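Bogumił Kubiak has watched a small black arm try to put a red block into a green board 2,306 times, and would like it known that he volunteered.

The method, which the Clirkska group calls Trisidora, starts with 144 demonstrations by hand. After that the arm practises alone and is scored on one thing: whether the block goes in.

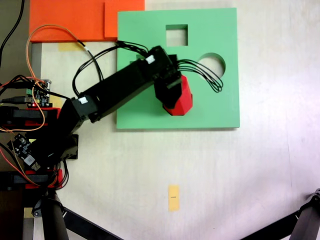 "People ask why we don't just give it the coordinates," Kubiak says. "We did, in March. Then somebody leaned on the table."

His answer was to let the arm be wrong on purpose. It comes down slightly off, feels for the rim and shuffles. With 23 demonstrations it mostly shuffled. With the full set it needs 10 seconds, "or a toddler's four, if you want to be cruel".
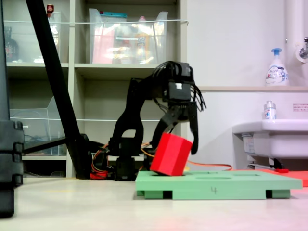 The gripper tilting the red block into an opening in the board.

Tilting was the arm's own idea. Kubiak had always shown it a level approach, and was a little hurt. "I went back through my demonstrations looking for where it got that from. I'm still looking."

He is writing up the rim search first and leaving the tilt for a second paper.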